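Te Moana Community Pantry, Illidgate
Storeroom and Racking Inspection: Checklist with Comments
Inspected by: Kiri Tipoki
Reviewed by: Declan Ngata
Period: September

1. Racking uprights vertical and free of dents. Satisfactory.
Comment: Light scratching on the end bay near the roller door. Monitor.

2. Footplates fixed to floor. Action required.
Comment: One anchor bolt missing, bay 4. Bay to be unloaded until replaced.

3. Load signs displayed. Satisfactory.
Comment: Signs state 100 kg per shelf. The sign on bay 2 has faded and should be reprinted before the next inspection.

4. Aisles clear to full width. Action required.
Comment: Flattened cartons stacked beside the cool room. Removed during the inspection.

5. Bottled goods stored upright with caps closed. Satisfactory, with comment.
Comment: Glass and heavy bottles are to be kept at or below shoulder height. Any bottle found on its side is to be checked for leaks at the cap before it is stood up again.
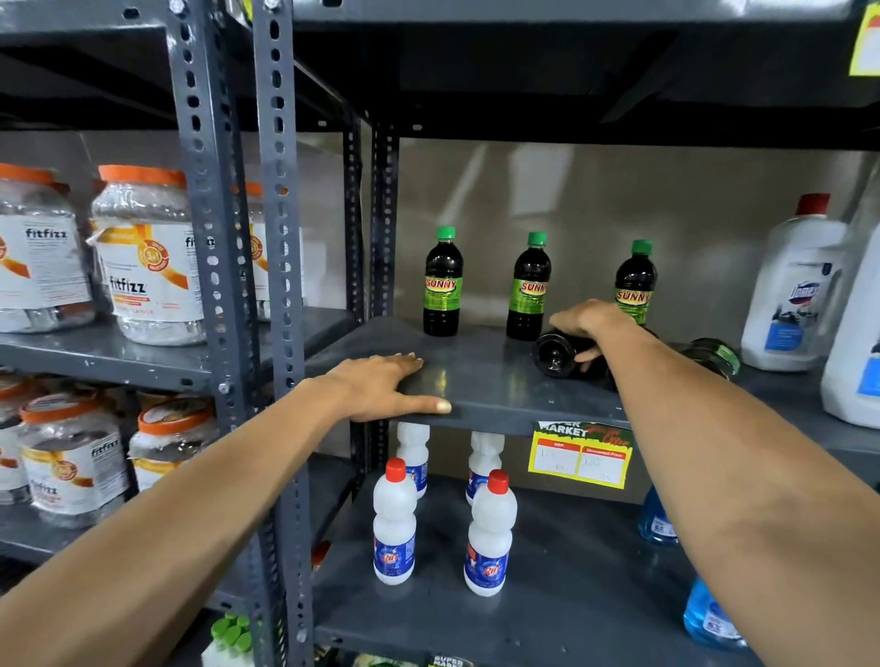 How often must the racking be inspected?
Staff carry out a visual check each month, and a competent person inspects the full installation once a year.

6. Step stool in good order. Satisfactory.
Comment: Rubber feet replaced. Rated load label legible.

7. Spill kit stocked and accessible. Action required.
Comment: Absorbent granules low. Order placed with Jitangate, 20 kg bag.

8. Emergency lighting tested. Satisfactory.
Comment: Test button held for the required period. Result entered in the logbook at 78 Sestthorpe Road.

Outstanding items are to be closed out by the site supervisor and initialled on the reverse of this form.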